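Hello again, and a big welcome to everyone who found their way over from the Clokell newsletter! I had 148 new subscribers when I opened my laptop on Monday-brain and too little coffee, and I read every one of your notes. Keep them coming.

Today I want to talk about the night photography weekend in Brorance, which I have been dying to write up ever since I got home.

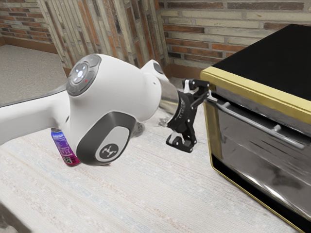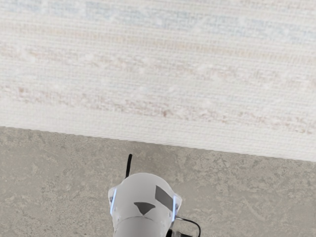
I signed up back in February, mostly on the strength of a talk Gwawr Sayce gave to our camera club. She shoots almost everything after sunset, on a tripod, with a patience I can only dream of, and when she mentioned she was running a small workshop with Huguette Dhillon I had my hand up before she finished the sentence. Only 4 places! I got the last one.

Brorance is a little harbor town with one main street, a lighthouse, and very few streetlights once you get past the boatyard. It's perfect for this kind of thing. We stayed at a guesthouse run by Gaétan and Florence Bergeron, who left soup on the stove for us every night (we were never back before one in the morning) and didn't blink at the mud on our boots. If you go, ask for the room at the top of the stairs. You can see the lighthouse from the bed.

The first night was all about focus. I thought I knew how to focus in the dark. I did not. I'd been turning the ring all the way to infinity and hoping for the best, and Huguette had me zoom in on a bright star in live view and nudge it back until the star was a tiny hard point. Then she put a strip of tape over the ring so I couldn't bump it. My stars have been mushy for years and a piece of tape fixed them — I could have cried.

Night two was light painting on the old slipway. Aaliyah Gauthier, who I was paired with, ran along behind the boats with a flashlight while I held the shutter open and counted out loud. We lost the first few to me kicking the tripod. Then we got one with the hulls all glowing along one side and the water gone completely smooth, and we both shouted so loudly that a dog started barking across the harbor.

I came home with 796 frames, which is a lot for someone who was supposed to be slowing down. After a first pass I was at 307, and I'm still cutting. My plan is to get to a set of ten that belong together, print them small, and put them up in the hallway where the calendar used to be.

A few people have asked what I carried. One body, one wide lens, a cheap remote, three batteries (cold nights eat them), a headlamp with a red setting, and fingerless gloves that I will be replacing with warmer ones. The tripod was my old heavy one and I complained about it up every hill, but it didn't budge in the wind on the point, so it's staying.

Gwawr is already talking about a second workshop out at Fraser, with a long stretch of beach and a wrecked pier to play with. I've told her to put my name down. Aaliyah's coming too, and she's promised to bring the big flashlight.

I'll post the slipway pictures next, as soon as I've decided which version of the blue I like.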